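Werkstattbuch Flusedora, Eintrag Dezember

Beginn 17:30, anwesend Prapai und ich, später auch Manee. Sakda kommt erst nächste Woche wieder, deshalb schreibe ich etwas ausführlicher, damit er alles nachlesen kann.

Offen vom letzten Mal:
– Greifer links schließt nicht symmetrisch
– Kabelführung bei beiden Unterarmen
– Nullpunkt rechts nach dem Ausschalten verloren
– Lamai fragt wegen der Rechnung von Jirkar (die Lager)

Zuerst der Nullpunkt. Ich hatte gedacht, dass der Fehler in der Konfiguration liegt, aber die Datei war in Ordnung. Ich habe den rechten Arm stromlos gemacht, in die Ruhelage gelegt und wieder eingeschaltet. Die Abweichung im dritten Gelenk war wieder da, ungefähr so groß wie beim letzten Mal. Dann hat Prapai gesehen, dass die Schraube am Endanschlag sich gelöst hatte. Wir haben sie mit Sicherungslack neu eingesetzt und den Nullpunkt frisch gespeichert. Danach dreimal aus- und eingeschaltet, jedes Mal gleicher Wert. Ich lasse den Punkt trotzdem noch offen, bis wir es nach einem ganzen Abend Betrieb geprüft haben.

Greifer links: Die Finger waren seit dem Umbau leicht versetzt. Einer war einen Zahn weiter eingelegt als der andere. Das war mein Fehler beim Zusammenbauen, ich habe die Markierung auf dem Zahnrad falsch gelesen. Ausgebaut, gereinigt, neu eingelegt. Bitte beim nächsten Mal vor dem Schließen des Gehäuses einmal von Hand durchdrehen und erst dann die vier Schrauben anziehen. Der Deckel ist aus gedrucktem Kunststoff und verträgt nicht viel, also nur handfest.

Die Geschwindigkeit habe ich auf 20 Prozent begrenzt. Manee wollte mehr, aber solange beide Arme in der Mitte des Tisches zusammenkommen können, möchte ich dabei bleiben. Die Software prüft nur jeden Arm für sich. Eine gemeinsame Kollisionsprüfung haben wir noch nicht, das hat Kanokwan auf ihrer Liste. Sie meint, dass man einfach eine verbotene Zone in die Mitte legen könnte. Dann verlieren wir aber genau den Bereich, wo eine Übergabe von einem Greifer zum anderen stattfinden soll. Wir müssen darüber noch zu viert sprechen.

Gegen 19 Uhr beide Arme zusammen eingeschaltet und langsam zur Mitte gefahren. Aufgabe für den Abend: Büroklammern vom grünen Ordner aufnehmen.

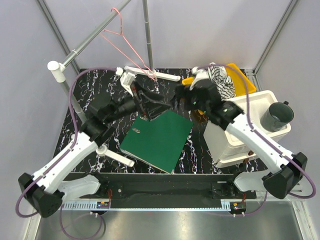 Beide Arme in der Mitte, der linke Greifer über der hinteren Kante vom Ordner.

Zu den Büroklammern: Sie sind für unsere Finger eigentlich zu flach. Der Greifer muss sehr genau auf die Höhe des Deckels kommen, und der Deckel gibt ein wenig nach, wenn man drückt. Bei zwei Millimetern zu tief schiebt der Arm den ganzen Ordner weg, bei zwei Millimetern zu hoch schließen die Finger in der Luft. Von 20 Versuchen haben wir 2 geschafft. Das ist wenig, aber beim letzten Mal war es keiner, also schreibe ich es auf.

Prapai hat vorgeschlagen, die Klammer zuerst an die Kante zu schieben und dann von der Seite zu greifen. Mit der Hand gesteuert ging das schon recht gut. Als fester Ablauf ist es schwieriger, denn der Ordner liegt nie genau gleich. Vielleicht hilft eine dünne Gummimatte darunter. Ich habe zu Hause noch einen Rest und bringe ihn mit.

Das Tuch mit den Streifen haben wir an diesem Abend nicht mehr versucht. Auch der Kleiderbügel bleibt für später. Bei der kleinen Kleiderstange muss man aufpassen, sie ist leicht und verschiebt sich, wenn der linke Unterarm sie berührt. Wer am linken Arm arbeitet, soll vorher den Abstand kontrollieren.

Kabel. Die violetten Leitungen von den weißen Modulen über den Greifern machen einen großen Bogen und laufen dann am Unterarm zurück. Die Länge ist so gewählt, dass das Handgelenk ganz drehen kann. Trotzdem gefällt mir die Schlaufe am Ellbogen nicht. Links ist sie einmal am Gelenk hängen geblieben, als ich den Arm schnell zurückgezogen habe – zum Glück war nur der Stecker locker, die Litze ist ganz. Ich habe überlegt, die Leitung zu kürzen, aber Manee ist dagegen und hat wohl recht. Besser sind zwei Klettbänder am Unterarm und ein wenig Spiel am Ellbogen. Keine Kabelbinder bitte, die drücken auf den Mantel, und man schneidet sie dann jedes Mal ab.

Eine Messung noch: Stromaufnahme links beim Halten in gestreckter Lage. Das Schultergelenk hatte nach einer halben Stunde 51 Grad am Gehäuse, das ist für mich noch in Ordnung. Rechts nicht gemessen, der Fühler hielt nicht mehr auf dem Klebeband.

Material:
Lager von Jirkar sind angekommen, Rechnung liegt in der Mappe. Betrag 94 Euro mit Versand. Lamai hat den Betrag schon ausgelegt, bitte aus der Kasse zurückzahlen.
Sicherungslack fast leer.
Klettband fehlt, schmale Ausführung.

Für das nächste Mal:
– Nullpunkt rechts nach längerem Betrieb prüfen
– Klettbänder montieren, beide Seiten
– Gummimatte unter den Ordner, dann die gleiche Reihe wiederholen
– Temperatur am rechten Schultergelenk messen
– mit Kanokwan über die Zone in der Mitte sprechen

Ende 21:40. Strom am Hauptschalter aus, beide Arme in Ruhelage. Der Schlüssel hängt wieder am Haken neben der Tür.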